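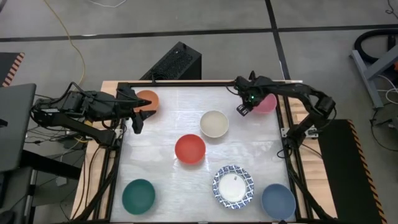 Section 6: When the bench drops things

The Wanura two-arm bench stacks bowls very well until it doesn't. This section covers dropped bowls, phantom grips (the arm is sure it has a bowl, the bowl begs to differ) and both arms going for the same dish.

CAUTION: Press the stop button before reaching over the white surface. A paused arm is still powered and will resume with great enthusiasm if someone leans on the keyboard.

6.1 After a dropped bowl

1. Press stop. Let both arms settle.
2. Lift any bowl still held by supporting it from underneath, then open the gripper from the panel. Do not pull. The arm is stronger than you and has no other plans for the afternoon.
3. Write down the fault code. "It went funny" is not a fault code, whatever the February log says.
4. Check the rims for chips. Chipped bowls go in the bin. They do not go back on the shelf for the next shift to discover.

6.2 Fault 13: phantom grip

1. Wipe the finger pads with a damp cloth and dry them.
2. Press each pad with your thumb. If it slides on its finger, fit a new one.
3. Smooth the white surface by hand. A ridge under a bowl's foot will tilt the rim, and the fingers close on air.
4. Set the bowls out with clear space between them and run the grip test at low speed.

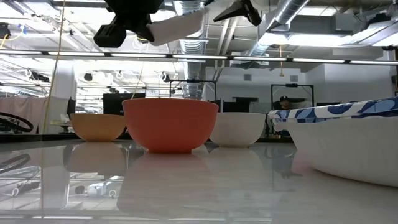
Fig. 6-2. Bowls on the surface, gripper parts overhead.

NOTE: Shiny surfaces produce reflections, and the vision software has been known to fall for one. If Fault 13 comes back with good pads, dim the overhead lights and repeat step 4.

6.3 Fault 786: shared target

Both arms have picked the same bowl and neither is being polite about it.

1. Press stop.
2. Move the arms apart from the panel, left arm first.
3. Clear the job queue and restart both controllers, 2 minutes apart. Restarting them together brings the fault straight back.
4. Run one arm alone for a full job before enabling the other.

If the fault appears again within 200 cycles, leave the bench switched off and ring Augustina Osei in Service. Have the log open when you call. She will ask about step 3.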